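关于我们

大家好，我是 Vustgate 的创办人之一，名字就不放大了，反正公司小，写邮件过来十有八九是我回的。这个页面拖了很久，同事催了好几轮，说客户点进“关于我们”只看到一行地址，怪冷清的。那我就坐下来，泡杯茶，慢慢跟你聊聊我们是做什么的。

一句话讲，我们做桌面双臂机器人套件，产品叫 Shawky。两条手臂、夹爪、腕部相机、控制盒，再加一套教学软件 Tevia，装在一个箱子里寄给你，拆开、固定到桌边、接上电，当天就能动起来。买的人里有高校实验室，有职业学校，也有好几家想先在小桌子上试试流程、再决定要不要上产线的工厂（这种客户问题最多，我也最爱跟他们聊）。

公司是二月份成立的，一开始就是我和 Shinji Nakajima 两个人，在 Wollemham 租了一间朝北的小办公室，冬天冷得手指都伸不直。Shinji 管机械，我管软件和所有他不愿意管的事情，比如报税、搬货、跟房东谈空调。我们俩以前都在做大型工业机械臂的公司上班，那种设备围着护栏，学生参观只能隔着玻璃看。我当时就想，能不能有一种机器人，摆在普通桌子上，撞一下杯子也没什么大不了，谁都敢上手去教它？

于是就有了 Shawky。第一代说实话有点丑，线缆到处挂，夹爪开合还会吱吱叫。现在这一代好多了，夹爪的指尖可以换，尖的、宽的、软的都有，拧两颗螺丝就行。Shinji 对指尖有种近乎偏执的热情，抽屉里塞满了他打样的各种形状，我劝他扔一点，他不肯。

再说说我们平时怎么测试。我们不太喜欢用那种专门设计好的标准积木，方方正正的，抓起来太省心了。我们更愿意用日常的东西：纸杯、饮料罐、毛巾、袜子、没拧紧的瓶子。尤其是饮料罐，特别能考验人！立着的时候好抓，歪一点点就难了，压扁之后每个形状都不一样，表面还会反光，相机看着也头疼。分类、投放、双手配合递东西，这些任务我们每个星期都在跑，跑到办公室里的饮料喝都喝不完。

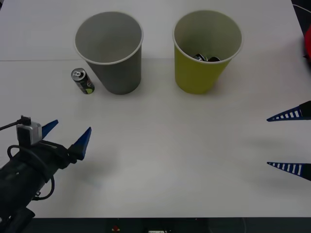

教学软件 Tevia 的思路也很朴素：你带着手臂做一遍，它记下来，你再做几遍，它慢慢学会。界面全中文，按钮很大，不需要写代码；想写代码的话，接口也都开放，文档我自己写的，有错别字请告诉我。录好的动作可以回放、剪掉多余的片段、打上标签，然后拿去训练你自己的模型。数据都存在你本地的电脑上，我们不收集，也没那个服务器预算，哈哈。

经常有人问我：“你们这个能不能直接拿去上班？”我的回答一直是看情况。Shawky 适合教学、研究和小件任务的验证，它抓得了纸杯和罐子，抓不了一箱矿泉水。如果你的需求是二十四小时不停地搬重物，请去找工业设备的厂家，我可以帮你推荐，不收钱。我宁可少卖一套，也不想半夜接到你的电话。

团队现在有 11 个人，一半在 Wollemham，一半散在各地远程办公。每套设备出厂前都要走完 126 项检查，从螺丝扭矩到相机对焦，最后还得连续开合夹爪 2000 次，不过关就退回 Shinji 的工作台。他会一边叹气一边修，修完还要写一页纸说明哪里出了毛病。那些纸我们都钉在墙上，新同事入职头一天就得读，挺有意思的，有几页写得像侦探小说。

售后这块我多讲几句。套件里带一份纸质说明书（对，纸质的，摊在桌上看最方便），还有 26 节视频课，从开箱讲到双臂协作。课是我录的，普通话不太标准，多包涵。夹爪指尖属于易耗件，磨坏了可以单独买；手臂关节保修一年，寄修的话我们会先寄一条备用手臂给你，免得学生那几周没得用。学校采购如果要走招标、要盖章、要三份报价单，都没问题，这些流程我们已经很熟了。

想来看看也欢迎！办公室平日下午都有人，提前发封邮件说一声，我们把桌子腾出来，你可以自己带东西来让它抓。有位老师带过一盒鸡蛋，结果……蛋白擦了挺久的。现在那位老师的班上有两套 Shawky，所以大概也不算太糟。

报价、试用和合作的事情，请用页面底部的联系表单，写清楚你想让它做什么、桌子多大、有多少人一起用，我会尽快回你。如果三天都没收到回信，多半是进了垃圾箱，麻烦再发一次。

本页更新于2026年8月21日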